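Stolia open rack, small size
Review by a buyer, four stars

I bought this rack in June for the network equipment of our workshop. I paid 66 dollars and the delivery was quick. It is a simple black thing with two rails and square holes all the way along, so you can choose the height for every device.

The assembly took me one evening. The screws are good, but the paper with instructions is very small and I had to read it with my phone. I put the NETGEAR switch at the top and the other unit directly under it. The lower part I left mostly open — I want to add a shelf later.

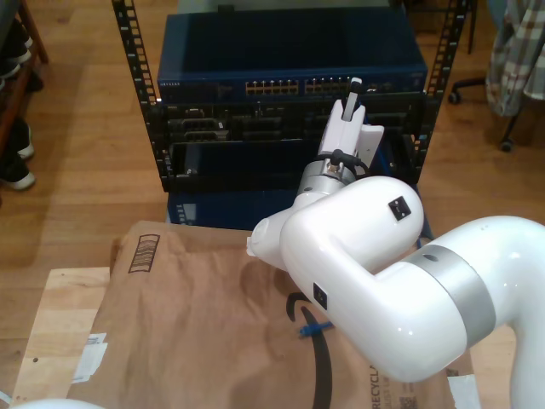 Avley writes under my first post that the square holes need cage nuts, and that the ones in the package were too few for a third device. I agree with this. I ordered more from Hitau and they fit without problem.

What I like less is the finish on the rails, it takes scratches easily when you move a device up or down. For a quiet corner it is enough. I would buy it again, but with the shelf in the same order.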